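Packing and Small Storage - Your Questions Answered

We get so many kind notes at Wivari from people clearing a drawer or getting ready to move, and the same few questions come up again and again, so Araceli Bañuelos and I have gathered them on one page. Take your time with it!

Which bags should I use for flat things?
A clear zip-top bag is hard to beat for folded cloths, papers and other thin items, and you can tell at a glance which one you want. I like a closure in a strong color, as it's much easier to find when your eyes are tired at the end of a long evening.

Do I need to get every wrinkle out?
Goodness, no. Lay the bag on a table, smooth it gently with your palm from the bottom up, and zip it closed. A few creases in the plastic do no harm at all.
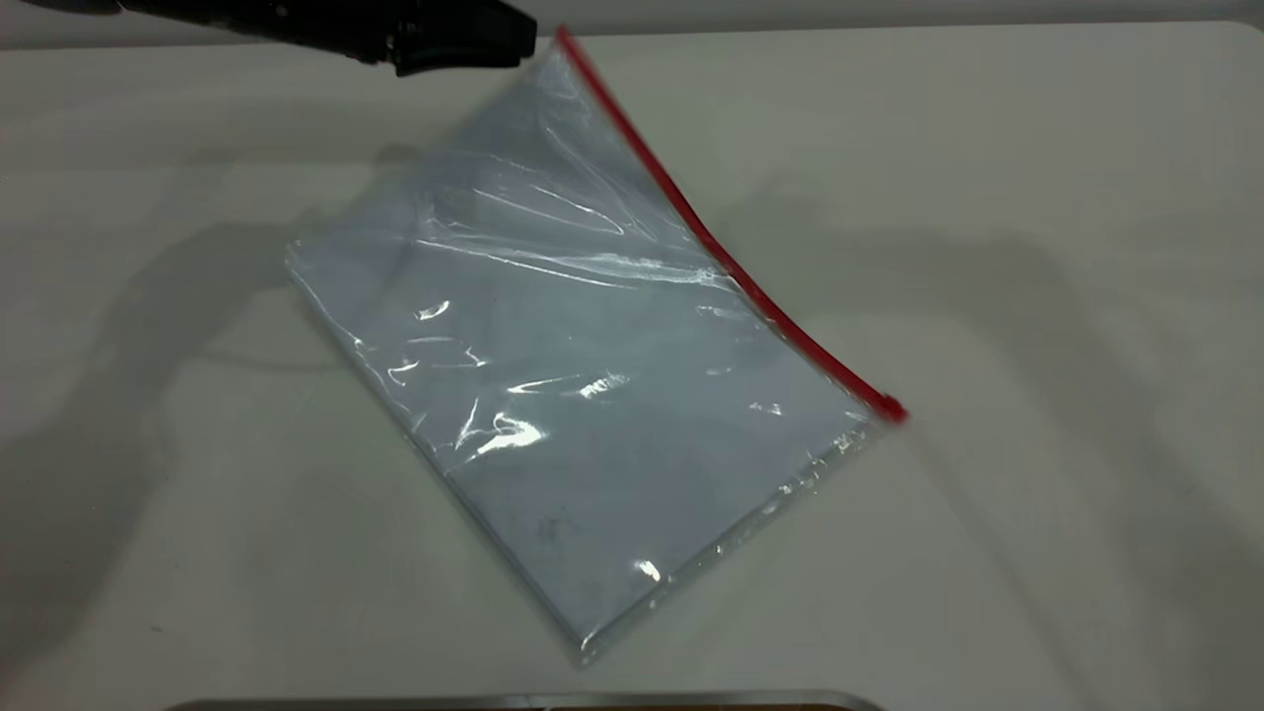
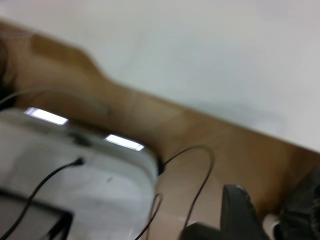 First picture: a clear bag with a red zipper closure. Second picture: a white device with a black cable plugged in, on a wooden surface.

What about anything with a cord?
Unplug it first, please, and coil the cord loosely - never tightly around the device itself. Tiburcio Ledesma wrote to us in August to say he labels both ends of every cord with masking tape, and I've done the same ever since.

How many bags come in a box?
Our large size comes in boxes of 16 or 100. If you're only doing one closet, the small box will very likely see you through.

Can I reuse them?
Yes, as long as the zipper still closes all the way along. Wash them in lukewarm water and let them dry open overnight.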